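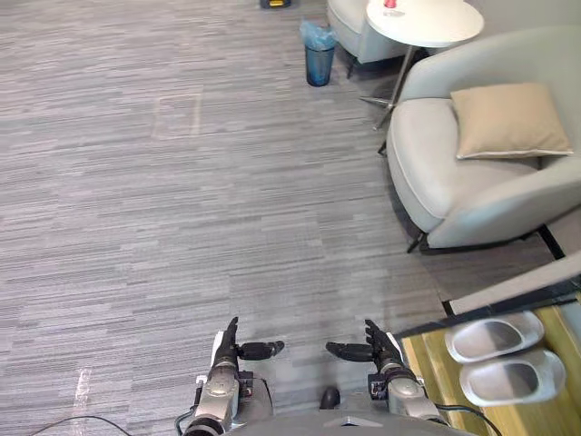 Both hands up, arms in the ready pose. Carpet tile floor, bin and armchairs ahead.

Zircombe upper body kit – pre-session safety check
Unit 209, checked 28 Sep 2025 by Catherine Ritchie

1. Hands and thumbs: PASS
Fingers up, thumbs toward each other, clear gap between. I love how quick this pose is to check!

2. Forearm modules: PASS
All snug. One screw on the left took a quarter turn.

3. Cables: COMMENT
There's one black cable on the floor at the left and another coming off the right arm. I'd like both in a cover before we sign with Dunico. Mine are on order (still!).

4. Floor and reach: COMMENT
Small blue bin with a bag in it straight ahead, so move that out. Same for the slippers on the wood platform to the right – not in reach, but I don't want anyone stepping down for them mid-run.

5. Emergency stop: PASS
Tried it 2 times, arms held both times. Wait 60 seconds before restarting, the manual is a bit vague on this.

6. Service hours: PASS
Next service is due at 3000 hours, so probably not before February.

Overall: okay to run once 3 and 4 are sorted. Copy to the Ashworth office please.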